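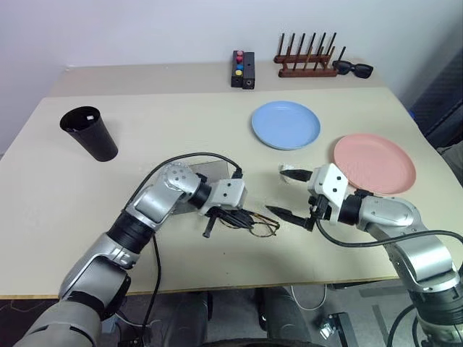
Customers who tested the preview firmware told Flullar that the old scan queue was the main thing holding their offices back: one long duplex job, and everyone else waited at the panel. The release announced today changes how that queue works.

**Tue 25 September** — Flullar has released firmware 3 for its Relance line of multifunction office printers. The update separates scan and print processing, adds a held-job list to the control panel, and revises how the devices reconnect after a network interruption.

## Separate queues for scan and print

Under earlier firmware, Relance devices processed all jobs in the order received. A large scan to a network folder could delay a single printed page until the transfer finished. Firmware 3 assigns each function its own queue and memory allocation. Copy jobs take priority over both when started at the panel, though an administrator can turn this setting off.

In testing by Weidemann, the service company that handles Relance installations, 2381 mixed jobs were sent to nine devices on a shared office network. Of these, 716 were print jobs sent while a scan was in progress. All 716 started printing before the scan had ended. Average wait time at the panel fell by about half.

## Held jobs and wireless recovery

Users can now send a document to the device and release it later with a PIN. Held jobs are encrypted in storage and deleted at the end of the day unless the administrator sets a different period. The list shows file name, page count and paper size.

Wireless recovery has also been changed. A device that loses its connection now tries the last known access point first, then scans for others with the same network name. Jobs already received continue to print during this process — earlier versions paused them.

## Driver and software support

The existing Relance drivers remain compatible with firmware 3. The held-job function requires the current version of Tallutent, the Flullar print management software. Scan profiles created in older versions of Tallutent are imported during the upgrade, with the exception of profiles that use fax forwarding. These must be created again.

## Availability

Firmware 3 is available now at no charge through the device control panel or Tallutent. Devices set to update automatically will receive it in October. Installation requires one restart, and queued jobs should be completed or canceled beforehand. Weidemann will install the update on site for customers with a service contract.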